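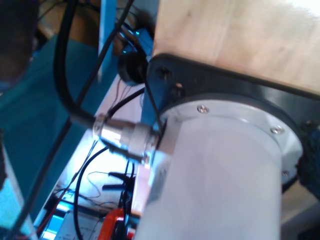
Where the cable goes into the arm, with its knurled collar.

I have been promising a grippers post for so long that a couple of you have started asking whether I gave up, so I made a big pot of coffee this morning and decided I would finally get it written. 2024-08-12, for the record, and it's already too warm in this room to be running anything with a motor in it.

For anyone new, I've been teaching a robot arm to plug and unplug network cables. It is a much harder job than it sounds! Your own fingers do a lot of clever wiggling when you push an Ethernet plug into a port, and you never notice any of it until you have to explain it to a machine. I spent most of the spring on the arm itself and left the gripper for later, and then later came around and I had two of them on the shelf to choose between, the Jostus and the Kiani, both with two fingers and both priced a little above what I'd told myself I would spend.

The Kiani went on first. I liked it right away. It closes quickly, it's light, and the setup was so short that I kept looking for the page I must have skipped. On ordinary things (a marker, a roll of tape, the lid of my lunch box) it was lovely. Cables were another story. The finger pads are hard and smooth, and a plug would turn in them just as it touched the port, only a hair, but a hair is plenty. I tried wrapping the pads in a cut-up bicycle tube and that helped for an evening, until the rubber began to creep and I was back where I started with sticky hands.

Changing over to the Jostus took me longer than it should have. The mount pattern was fine, but the cable came out on the side I didn't want, and every time the last joint turned past a certain angle it pulled tight. I ended up giving it a good deal more slack and teaching the arm to go the long way around on two of its moves – clumsy to watch, but it has never snagged again.

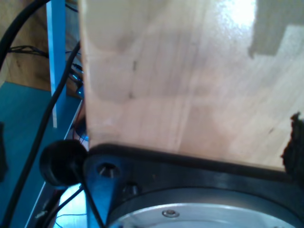
Slack is a funny thing to have strong opinions about, and yet I do now. Give a cable too little and the arm fights it, and the force readings drift in a way that had me blaming the controller for the better part of a week. I owe the Trorgate box an apology there. It's a plain little controller with a dreadful settings screen, and I said some unkind things about it on the forum, and the whole time it was faithfully reporting that something was tugging on the arm. Once the cable had room the numbers settled down and I could get on with a fair comparison.

So I ran 108 tries with each gripper, same cable, same port, same starting spot. The Kiani missed 14 with the bicycle rubber on, and the Jostus missed 3. I ran the Kiani with its bare pads too, but I stopped early and I'm not going to quote a number from a test I didn't finish. What I noticed more than the misses was how the Jostus missed. It would stop short and hold on to the plug, and I could back up and go again. The Kiani tended to let the plug twist and then press on anyway, which made me wince for the port. 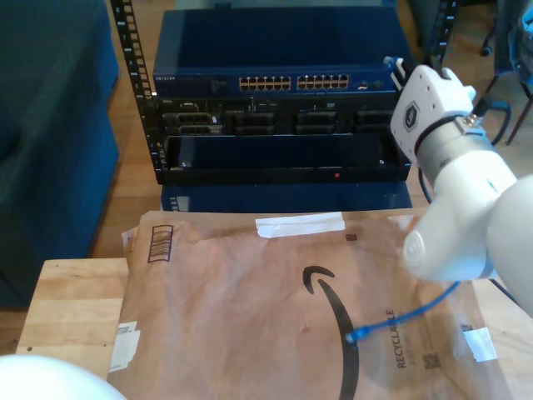
Do the softer finger pads wear out faster?

They do wear, and after 13 evenings mine had a shallow groove where the plug body sits. It hasn't hurt the grip so far. A spare pair came in the box and I'm leaving them in the bag until I see the misses creep up.

The same reader wanted to know if I'd send the Kiani back, and I don't think I will. It's quick and pleasant, and I have a sorting job in mind with wooden blocks that would suit it very well. If I had room for only one I'd keep the Jostus, even with its awkward cable exit and its fan, which has a small whine that the dog dislikes.

Next up is the camera. I have been getting by with a single view from the side, and it loses sight of the plug right at the end, when I'd most like to see it. I'm hoping to have a second one mounted closer in before the Trondumwood meetup in September, and if you're coming, I'll be bringing both grippers and a bag of old patch cables. Bring your own if you have a stubborn one.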